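Can a robot do my chores yet?
Some. Wiping a flat counter, yes. Folding a fitted sheet, no.

What about cooking?
Lifting a pot off its base is still hard – shiny metal, odd handles. Our Tellcombe bench does 21 tries a day, mostly pots this month.

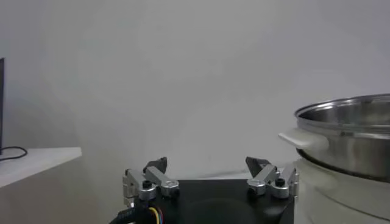
Open gripper next to the steel pot and its cream-white handle.

Is the shop floor any easier?
Yep. Same part, same spot, all day. Vendport runs one till 9 on Fridays.

Can I buy one?
Not from us, sory. Ask Su-chen Chiu about the wait list – 265 names so far.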